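Ullach Hose Handling Set

README

Contents of this folder, how it was put together, and what to watch for when using it. Maintained by Siamak Kordestani and Cúc Nghiêm. Last revised Monday, November 28, 2022.

Summary

The Ullach set is a collection of recordings of flexible hose assemblies being picked up, held, turned and put down at a table. The subject is the hose. We wanted material on how short assemblies with ribbed and plain sections behave when they are supported at the ends, at the middle, or at one end only, and we couldn't find much that wasn't either full-length garden hose or rigid pipe.

There are 32 recording sessions. Two were dropped after checking (see Known problems), which leaves 30 in the release. The table and wall were kept the same throughout so that sessions can be compared without correcting for background.

What is in the folder

sessions/ has one subfolder per session, numbered in the order they were done.
notes/ has the handling notes, one plain text file per session.
parts.csv lists every hose assembly with its part code, number of segments and end type.
splits/ has the train and test lists.
LICENCE.txt has the terms of use.

Session numbers are not consecutive after the dropped sessions were taken out. We did not renumber, as the handling notes refer to each other by the old numbers.

The hoses

All assemblies came from Trendosen as offcuts and returned stock. None were made for this project. Part codes in parts.csv are our own and won't match anything in a catalogue.

A segment is any length of the assembly that looks different from its neighbour, whether or not it can be taken off. A corrugated length next to a smooth one counts as two segments, even where they are moulded in one piece. Segments are always listed left to right as first laid on the table. If the assembly was turned end for end later in the session, the list was not changed.

Colour is recorded as dark, mid or light grey, or other. We tried finer names in September and the two of us disagreed too often for them to be of any use.

Holds

Each session is tagged with one or more of the following holds.

1. Flat. The assembly lies on the table with no support.

2. One end. One end is held and the rest is left to hang or rest on the table. Stiffer assemblies stick out almost level and softer ones fold at the first corrugated section. The notes say which.

3. Both ends, straight. Each end is held and the assembly spans the gap in a line. The grip on the left is on the corrugated section, where the ribs give something to close on. Five segments can be made out in the assembly shown with this entry, and the tight ribbing of the left-hand one is typical of what the label "corrugated" covers in parts.csv.
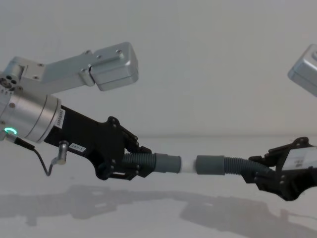

4. Both ends, bent. As for hold 3, with the ends brought closer together until the assembly bows. Direction of the bow (up, down, toward or away) is in the notes.

5. Middle. A single hold near the centre, both ends free.

Handling notes

The notes were typed during the session and have been left mostly alone apart from spelling. They cover which end was taken first, any slips, and whether the assembly sprang back after being bent. "Set" in the notes means the assembly kept a curve once it was let go. "Creep" means it straightened slowly over the following minute or so.

Cúc wrote the notes for the odd-numbered sessions and Siamak the even ones. Siamak's are shorter.

Splits

The split is by part code, so an assembly in the test list never turns up in the training list. Please keep it that way if you make your own.

Known problems

Sessions 11 and 19 were dropped. In both, the part code in the notes did not match the assembly on the table and we could not work out which was right.

Pale hoses are hard to pick out against the white table. The outline is clearer in sessions where the assembly is held up, but the wall behind is pale as well, so don't expect a strong edge there either.

Hold 5 is thin on examples. The Ifans assemblies were meant to fill this out and arrived too late.

Length is given for the assembly lying flat. Corrugated sections stretch when pulled, so the length between two held ends can be greater than the figure in parts.csv.

Copies

A copy is kept on the Flinport drive. If the two differ, use this one. Corrections to parts.csv are welcome and should quote the session number as well as the part code.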